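Loscombe tile works to reopen its glazing hall in March

Handmade floor tiles will be fired on the site for the first time since the old kilns were shut down

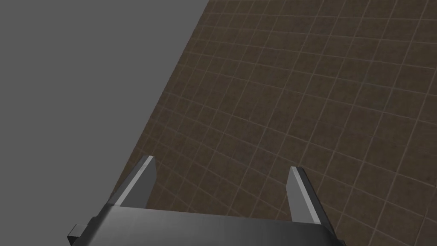 Loscombe Tile Works is to bring its glazing hall back into use this March, ending a long period in which all of the firm's glazed floor tiles were sent away for firing. The move will create 16 jobs at the Loscombe site, on top of the 80 people already employed there.

The hall was last used for storage. Over the winter the roof has been repaired, the drains relaid and 2 new electric kilns installed by Grevodus, the kiln maker. A third kiln base has been laid so that another can be added later if orders allow.

Jeptoo Mutiso, managing director of Loscombe Tile Works, said: "We have been making the tile bodies here all along, but for glazed work we had to pack them up, send them off and wait. Breakages on the road were a steady cost. Customers also had to wait longer than we liked. Doing the whole job under our own roof puts that right."

The first range to come out of the new kilns will be called Skalutov. It is a square floor tile for kitchens, hallways and porches, offered in four earth colours and two greys. A matching skirting tile and step edge will follow in the summer. Samples are available now from the trade counter.

Recruitment has begun for kiln operators, glaze mixers and sorters. No earlier experience is needed for the sorting jobs, and full training will be given. Four of the posts are apprenticeships, which will be run over three years with day release on Thursday.

Chepkoech Koech, head of production, will lead the new team. She joined the company as a sorter and later ran the pressing shop. "Glaze is fussy," she said. "A change in the clay or a damp week will show up in the colour. We have spent the winter on test firings and kept a tile from every one. There are 300 on the racks at the moment and I would be happy to sell perhaps half of them. The rest taught us something."

The company has also changed the way it deals with waste. Fired rejects will be crushed and sold as path material through Prokopenko, a local building supplies yard. Unfired scrap goes back into the clay store, as it always has. Rinse water from the glazing benches will pass through settling tanks before it leaves the site.

Benedek Magyar, who runs the yard at Prokopenko, said he had taken a first load already. "It packs down well and it drains. We have put it on our own car park and people have asked for the price."

Neighbours in Kiln Lane will notice some changes to traffic. Deliveries of clay will still come in by the top gate, but finished tiles will now leave by the lower gate, between 8am and 4pm only. The footpath beside the hall, closed during the roof work, is open again.

An open morning will be held for residents and trade customers once the first orders have gone out. Places on the kiln tour will have to be booked through the trade counter.

Notes to editors

Loscombe Tile Works makes clay floor and wall tiles for homes, shops and public buildings.

Interviews with Jeptoo Mutiso and Chepkoech Koech can be arranged. Please contact Neema Mussa in the press office.

Job enquiries should go to Muthoni Kinyua, personnel manager, at the Loscombe site.

Ends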